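Last updated: 2/22/24

Gülizar Duman measures progress at Bandley in demonstrations. Her group set itself a target of 500 kitchen episodes for the Yammine learning system, and by December it had recorded 300 that met the standard for training. "The remainder were set aside," she said. "An operator who hesitates teaches the model to hesitate."
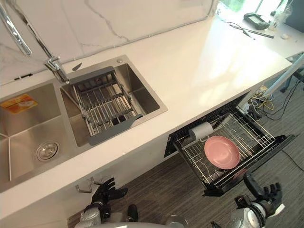 Each episode is limited to one short task, she explained, and is labelled by the operator before the next begins. Operators work in pairs and change places after 6 episodes. "Fatigue appears in the data well before anyone admits to it," Ms. Duman said.

Eduardo Barros, who reviews the recordings, is chiefly concerned with variety. A model trained on one arrangement will learn that arrangement and little else, he said, and the programme therefore alters the position of objects between episodes. A white cylinder lying across the bars of a dish rack, with the black fingers curled down toward it, is the kind of grasp he wants repeated from many angles. "Steel reflects, and sunlight moves — we keep both in the set," he said.

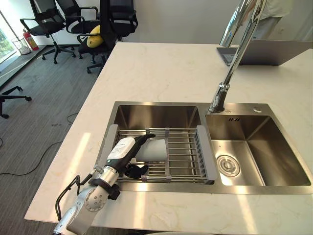

Mr. Barros expects the labelling guidelines to be revised before collection begins at the Fokville site.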